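Marlene Campbell
2024-09-11

Okay so I've been putting off the tissue situation for months and today is the day. Thread, because I have feelings about it.

If you have allergies you know how this goes. You buy a pack at the pharmacy, a pack at the gas station, a pack at the airport because you left the other two in your checked bag. Then October comes and you find one in every coat you own, all of them half squashed.

I emptied the coats first. Then the car door, the gym bag, the drawer under the microwave, and my desk at work (I brought those home in a lunch bag like a normal person).

Rule one was that opened packs go straight in the bathroom and only sealed ones get a place in the new system. I broke rule one pretty fast — there was a nice one with maybe two tissues gone and I couldn't do it.

The new system is a basket. I know. But I tried a drawer divider from Monness last spring and the packs slid under each other and I forgot they existed. With a basket you can see the colors and just grab.

It's the yellow plastic one that used to hold clothespins. Smooth sides, wipes clean, fits on the shelf by the front door with room left for keys.

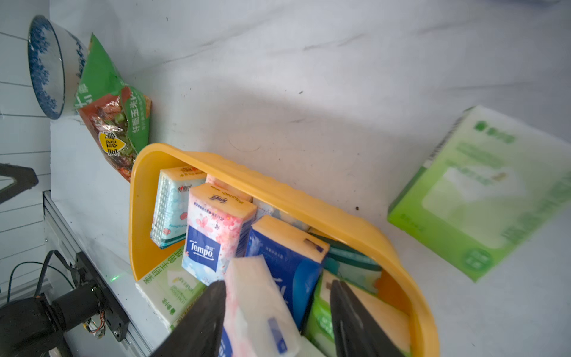 Tissue basket, with the cherry blossom Tempo toward the back left where it belongs.

Can we talk about how pretty pocket tissues have gotten?? Cherry blossoms, pink florals, that blue lattice one toward the back. I grew up with plain white packs that said TISSUES and that was your lot.

Liya Kumsa got me into the flowery ones. She came back from a trip with half a suitcase of them and handed them out at lunch, and I've been picking them up ever since whenever I pass a decent import grocery.

The big lime-green box does not go in the basket, before anyone asks. It doesn't fit, I tried it sideways. That one lives on the kitchen table, next to the snacks, where the sneezing happens.

How I'm loading it, for the two of you who care: tall packs standing up along the back, flat ones lying down in front. If you stand them all up it looks great for one day and then somebody pulls one out and the whole row flops over.

Getachew Mekonnen just texted me "you could also use a handkerchief." Blocked. (Not really. He's bringing dinner on Friday.)

Adding up what I spend on these was a mistake, by the way. I got as far as 38 dollars since spring and closed the notes app.

Next up is the lip balm, which I suspect is worse. I've already found one in the silverware tray. If you have a small container you love for tiny stuff like that, send me a link — nothing with a lid, I will never open the lid.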